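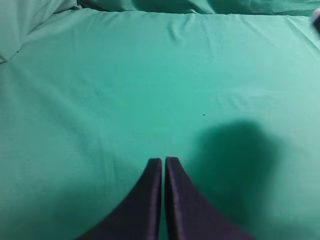 Seder anuncia os convocados para a final regional e deixa Cuypers no banco

Eu sei que muita gente aí já estava roendo as unhas, então vou direto ao assunto: saiu a lista do Seder para a final do regional de rúgbi contra o Ukov, e tem surpresa. Tem surpresa das grandes! O técnico Hendrik Van Rooij resolveu começar com Gijs Segers na abertura e mandou Jelle Cuypers para o banco, logo ele, que chutou quase tudo que o time precisou chutar desde o começo da temporada.

Confesso que li duas vezes. Depois liguei para o clube, achando que alguém tinha trocado os números na hora de digitar, e me garantiram que era aquilo mesmo: Segers com a 10, Cuypers com a 22. O jogo é em 13/07/2019, no campo do Boersma, e a essa altura acho difícil que o homem volte atrás.

Van Rooij falou com a gente na saída do treino, com aquela calma dele que me deixa um pouco nervoso. "O Jelle não fez nada de errado. Quero o Gijs no começo porque o Ukov sobe muito rápido na defesa e ele joga mais perto da linha. O Jelle vai entrar, e vai entrar cedo", disse. Perguntei o que era cedo. Ele riu e foi embora. 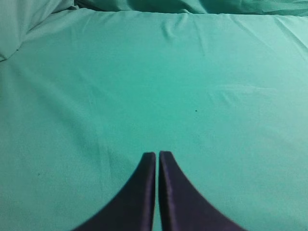
Tecido verde-azulado, com a garra escura em primeiro plano.

Olha, eu entendo o raciocínio. No jogo de June, quer dizer, no de junho (estou há tempo demais lendo tabela em inglês), o Ukov engoliu o nosso ataque pelo meio e o Seder só respirou quando começou a jogar no pé. O Segers gosta de contato, gosta de bola curta, e tem aquele passe por dentro que deixa o terceira-linha de cara para o buraco. Só que ele bate pênalti como eu bato pênalti — com muita fé. Se a final for decidida em três pontinhos, e final costuma ser assim, quero ver quem vai pegar a bola com o Cuypers sentado.

No resto do time, pouca novidade. A primeira linha é a mesma da semifinal, os segundas também, e o capitão continua com a 8. Na ponta esquerda volta o menino que tinha machucado o tornozelo, e no banco são 4 avançados e quatro da linha, divisão meio esquisita que mostra bem o quanto Van Rooij está pensando em trocar a linha toda no segundo tempo. Eu levaria mais um pilar. Mas também não sou eu que perco o emprego na segunda derrota seguida numa final, né?
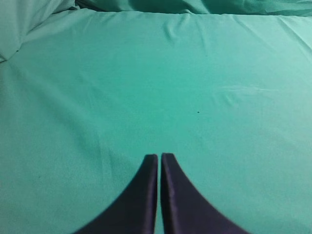
O que diz o outro lado

A treinadora do Ukov, Oľga Michalík, só divulga a escalação na véspera, como sempre faz. Por telefone ela foi simpaticíssima e não me contou nada. Disse que respeita os dois aberturas do Seder e que prepara o time do mesmo jeito para qualquer um deles. Insisti, perguntei se a mudança ajudava ou atrapalhava, e ela respondeu que tinha treino de lateral em dez minutos. Justo.

O que eu sei é que o Ukov chega inteiro. Não tem suspenso, a dupla de centros está jogando junta desde o primeiro turno e o lateral deles funciona que é uma beleza. Se o Seder ceder penal perto da linha, vai sofrer com o maul, e aí pode escalar quem quiser com a 10. Para mim o jogo passa muito mais por essa disciplina do que pela briga Segers ou Cuypers, embora eu saiba que é da briga que vocês vão querer falar nos comentários.

A arbitragem fica com Napaporn Sriwong, que apitou a semifinal e deixou o jogo correr bastante. Gostei dela ali! É rigorosa no ruck, não fica de conversa, e quem tem mania de deixar a mão na bola (não vou citar nomes, mas ele usa a 7) é bom ir se comportando.
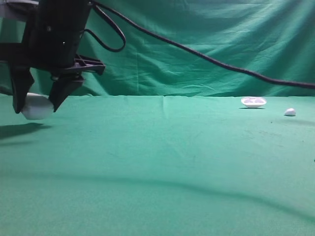
Ingressos e horários

A arquibancada coberta está esgotada: foram 3,165 lugares, segundo a contagem que o clube publicou no site. Restam 200 entradas para o barranco, do lado do placar, vendidas só na bilheteria do Boersma e sem reserva. Os portões abrem cedo, com a preliminar dos juvenis, e quem vem de carro deve usar o estacionamento da rua Tillell, já que o da frente fica para os ônibus das equipes. De lá até o portão é uma caminhada tranquila, uns minutos morro abaixo (a volta é outra história).

Criança até 12 anos entra de graça com um adulto. Guarda-chuva não passa na revista, então levem capa se o tempo fechar. Eu vou estar no barranco mesmo, perto da barraca do pastel, com 30 minutos de folga antes do apito inicial para quem quiser vir discutir a escalação. Meu palpite é Seder por quatro, com Cuypers entrando logo depois do intervalo e chutando o último. Podem cobrar depois.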